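Dandau Press Council

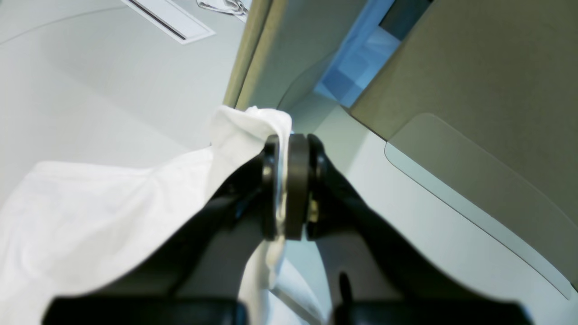

The Dandau Press Council is a self-regulatory body that handles complaints against newspapers, radio stations and news websites in the Dandau region. It also keeps a register of accredited journalists and publishes a yearly report on threats, arrests and other restrictions affecting the press. The council has no power to fine a publisher or to withdraw a broadcasting licence.

Background

Before the council was set up, complaints about the press were heard by the regional information office, which could suspend a title without a hearing. The Esoseck agreement between publishers and the regional government ended this arrangement. It moved complaints to a separate body, paid for by its members, and limited the information office to the licensing of transmitters. Suspensions already in force were allowed to run to their end date.

Structure

The council has two chambers. The complaints chamber rules on accuracy, privacy and the right of reply. The access chamber deals with accreditation and with disputes over entry to courts, council meetings and polling stations. Each chamber has four members drawn from publishers, working journalists and the public. Members serve a single term, and a member employed by a publisher named in a complaint must stand aside. Elections to both chambers are held in November.

Complaints procedure

A complaint must be made in writing by the person or body affected. The publisher is first given time to reply or to print a correction. If the matter is not settled, the chamber decides on the papers, and oral hearings are rare. Rulings must be printed in full by the title concerned, with the same prominence as the original item. Complaints about opinion columns are accepted only where a statement of fact is in dispute.

Accreditation

The register listed 1,802 journalists at the time of the Trevaskis review and 1,842 when it was next published. Freelance reporters may apply on the same terms as staff, but must supply samples of published work. Accreditation is not required in order to work as a journalist. Some public offices nevertheless refuse entry to reporters without a card, a practice the access chamber has ruled against more than once.

Criticism

The Trevaskis review found that the council relied too heavily on fees from its largest members and recommended a cap on any single contribution. The Lellis group, which publishes several local titles, left the council after a ruling on privacy and now runs its own complaints scheme. Rulings made before its departure remain on the public record.

Last revised: 2022-08-08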